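Penden workshop notebook – natural dyes, second winter
2026-01-20

Back at the bench after the long break, and I am so glad to have the stove going again that I don't even mind the state the drying rack was left in. Mirjana and I had the place to ourselves until lunch, and we got the madder restarted, which is the main thing to write down before I forget the details.

The December batch came out brick when we wanted a clear red. I have been blaming the roots, then the wool, then myself, and this morning Mirjana sat down with the old pages and pointed out that we had let the pot run hot on both of the bad days. She's right. It says so in my own handwriting. Madder gives up its browns if you push it, and I know this perfectly well and still went off to answer the phone.

So, today's pot. 300 g of wool, the Clusard two-ply, scoured last week and mordanted with alum at the usual strength. Equal weight of ground root, soaked overnight in a stocking (one of Ermira's, with permission). Started from cold and brought up so slowly that I had time to wind two skeins and sweep. Held it well under a simmer for an hour and a half, then turned off the ring and left everything in to cool. I added a pinch of chalk because our water is soft up here – Valbona swears by it and her reds are better than mine, so I have stopped arguing.

First look at a corner strand: orange-red, a good bit cleaner than December. I won't say more until it has been rinsed and hung. I've been fooled by wet wool before!

Onion skins next. Borislav brought another sack over from the market, mostly yellow with a few red ones mixed in, and I asked Mirjana to sort them while I did the labels. The yellow skins go in the big pot on Thursday. The red ones I'd like to try with a dip of iron afterward, very weak, just to see if we can get that mossy green Severyn had on his sampler. He says he didn't write down what he did. I believe him, but it's maddening, and if he reads this I hope he feels a little bad.

Sample cards. We are now up to card 3558, if you go by the old numbering that came with the collection, and there is a gap before it that I can't account for. Card 3303 is the walnut one everybody borrows. Whoever has it, please put it back in the tin, it's the only one with the light test on the reverse. Speaking of which, the strips in the south window have had their six weeks. Weld has held up beautifully, cochineal hardly moved, and the turmeric is gone, as turmeric always is. Ermira would like to keep a strip of it anyway for the beginners' evening, so they can see the covered half next to the faded half. Good idea, I think.

The Mirkix scale is drifting again. It reads fine with a heavy bowl on it and then wanders with small amounts, so for mordants please use the little Garcia one until I've had a chance to change the battery and check it against the brass weights.

Storage. I've been going on about this since the fall, I know. Modifiers and leftover baths should be in a bottle with a proper lid, standing up, with the date and the fiber on a label, and anything kept cold goes in a fridge that never sees food.

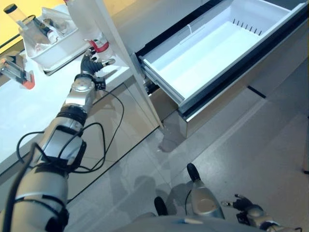 Photo: Ermira Kadrić

A white bottle with a colored band at the neck is easy to pick out on a white counter next to the fridge, and I'd like us to do something similar with tape. Red for iron, blue for alum, plain for vinegar. Glass and plastic together in a tray is fine by me as long as they're upright, so please don't lay a dark glass bottle over at an angle like that one if there's anything in it. Borislav has offered to bring rolls of tape from home.

For Thursday: rinse the madder, and save the bath, there is plenty left in it for a peach or two. Soak the yellow skins Wednesday night if anyone is passing. Order more alum, order 3798 was the last one and we got through it faster than I expected. Ask Valbona whether she wants her basket back or whether we may keep the skeins in it a while longer.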